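Maintenance of a Two-Gripper Hand-Held Station
Piltholm Project Report, June 2022

1. Background

Our project was to take over the upkeep of one hand-held gripper station in the Piltholm lab and write down how it should be set up and serviced. The station records a person doing small table tasks with a gripper in each hand. When we took it over, the only instructions were a page of notes from December, and they covered the older Avix jaws, which are no longer fitted.

2. Station layout

The station is one table on a carpeted platform. The two grippers are the same design, and each has its own cable. Both cables have to reach every corner of the table without pulling on the connector. We set the slack with the operator standing at the near edge and both arms stretched out.

The task used for checks is the tissue bin task. It needs a small bin with a bag liner, crumpled tissue paper, and a clear round dish. We picked clear and thin items on purpose, as worn jaws tend to fail on these first.

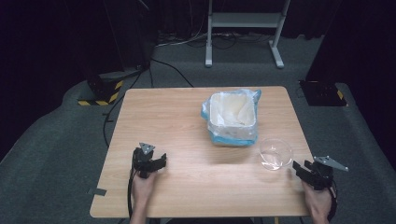

Figure 1. Both grippers at the table with the bin and the clear dish.

3. Jaw service

Each jaw moves on a set of linkage arms. The pivots are where most of the play comes from. At handover the log showed 3,230 open and close cycles on the left gripper and 1,720 on the right. The left one had noticeably more side play at the tip.

Our service steps were:

Unplug the cable before touching the jaws.
Wipe the pads with a dry cloth and check the edges for chips.
Hold the body still and move each finger side to side. If it clicks, open that pivot.
Clean the pivot holes, refit the pins, and tighten until the arm moves freely under its own weight.
Close the jaws slowly and look at the gap between the pads. It should be even from top to bottom.
Check the bolts on the triangular mounting plate.

The first time, one gripper took us most of an afternoon. We had tightened the pins too far and the jaws would not spring back, so we had to start over. We now use the short Vincze driver, which makes it harder to overtighten.

After service, the open jaws are held over the table near the dish and the bin, and the operator checks that the two pads tilt in by the same amount.

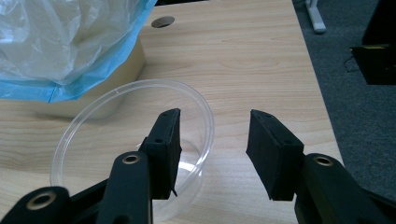

4. Results

We ran 204 test grasps after the last service. Of these, 9 failed, all on the rim of the dish. The tissue gave no trouble. We think the pad surface is too smooth for a curved rim, and we have asked for a set of the softer Mendach pads to try next term.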